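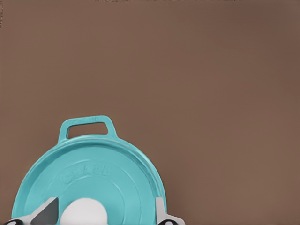 Rehearsing in the Pot

Elango Naidu has spent a good part of his working life putting things into pots. He hasn't cooked any of them. "I can do you a very reliable yellow lump," he says. "Don't ask me for dinner."

Naidu runs the kitchen side of Surkwood, a small Hulville outfit that sells practice. The customer owns a pair of robot arms, or is thinking of buying one, and wants to know whether they can be taught a particular job. Surkwood builds the job on a computer (table, arms, crockery and all) and lets the software have its goes there, where a dropped dish costs nothing. The service is called Dreltetti. I asked where the name came from and was told the good ones were taken.

We met in the upstairs office, which smells of toast and has one window that opens. I'd been promised a demonstration, and Naidu had it going before I had my coat off. The task was the one new customers always get: a bowl, a lid, something small to deal with, and two arms to share the labour.

"People expect fireworks," he said. "Then they see it's the washing-up and they go quiet. Then about ten minutes later they're leaning into the monitor telling it to move left."

I was leaning in by then, and had been for a while.

The arms are white and rather elegant, and they go about a bowl the way my uncle goes about a phone. One reaches in. The other waits. I asked Naidu whether the waiting one was thinking.

"It's waiting. We charge the same for both."

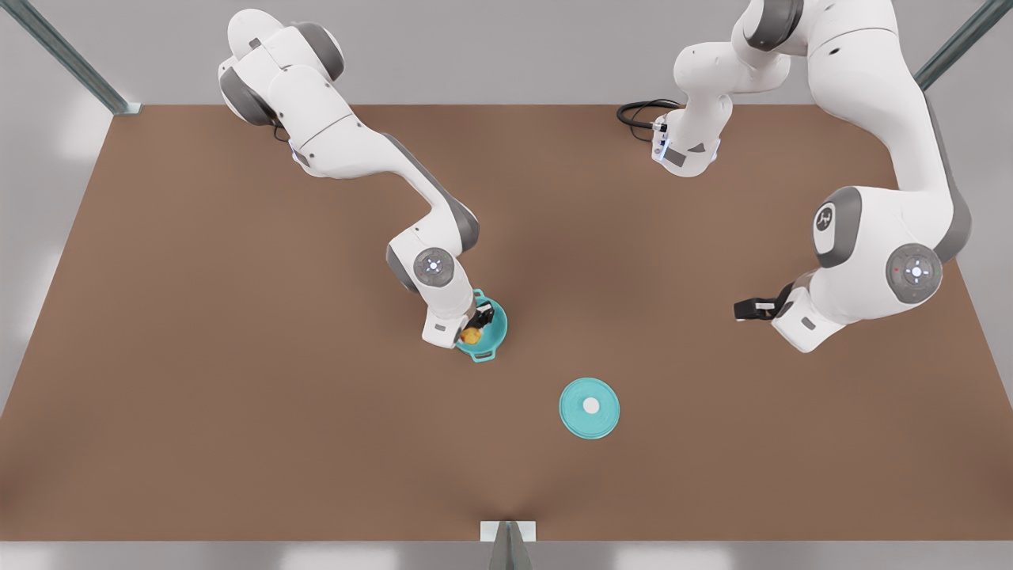 The Dreltetti bowl-and-lid task, with one gripper in the bowl and the other open over the table.

Why a lid? Because lids, he says, are where most of the trouble lives. A knob is small and round and gives a gripper very little to hold. Come down slightly off centre and the whole thing tips. Come down too hard and, on real equipment, you've bought a new lid. "A person does it without looking, while talking to somebody about their knee. I've watched it go wrong in ways I didn't know a lid could go."

A Dreltetti package starts with 400 practice runs of a single task, steered by a human operator, and the standard order is 3,000. Between runs the software shifts the bowl about, swaps the small object for another one, or moves the viewpoint. Naidu is firm on that last point. A customer whose system has only ever seen a table from one spot, he says, has bought a very expensive way of looking at a table from one spot.

Some of the close views are not flattering. You get a slice of dish, the tips of the fingers and a great deal of brown. Naidu likes them best. "That's what the hand has to work with. It doesn't get the nice wide view with the whole room in it. If you only train on the nice one, you're training it to be a spectator."

Not everyone is sold. Shahzad Virk looks after automation at Çetinkaya, a company that packs ready meals on the other side of town, and he took a Dreltetti trial in March. I rang him expecting a polite endorsement and got something better.

"The first week I hated it," Virk said. "Everything's too clean. My benches have never been that colour all the way across. There's sauce. There's a label stuck to something. There's a fellow's glove."

He asked Surkwood for a dirtier table. They sent him one, and he says it was dirty in a very tidy way, as though someone had been told about mess over the telephone. The second attempt was closer. By the end of the trial his arms were putting lids on real tubs well enough that he stopped standing beside them with his hand on the stop button, which he considers a fair mark of confidence.

Would he buy it again? There was a pause in which I could hear a conveyor.

"For lids, yes. For anything floppy, no. I showed them a tortilla and they changed the subject."

I put the tortilla to Naidu. He changed the subject, then came back to it. Soft things are hard to fake, he admitted, and Surkwood doesn't list them. Cloth is out as well, and so is anything that pours. "If it's rigid and it fits in a bowl, we're your people. I know that's a narrow sort of boast."

The price is less narrow. The standard order is $4,000 per task, and a task is defined with a lawyer's care: putting the lid on is one, taking it off is another. Virk found this out from the invoice. Naidu says it was in the quote. They are both quite cheerful about it, in the manner of men who have had the conversation several times.

There's a free trial now, good for seven days, which gives you the bowl, the lid and the arms, but not your own bench. I'd recommend it to anyone with a pair of arms to train, and would suggest asking for the dirty table on the first morning. Virk suggests reading the quote.

Before I left I asked to have a turn at the controls. Naidu handed them over and went to make more toast. I was still trying to get hold of the knob when he came back.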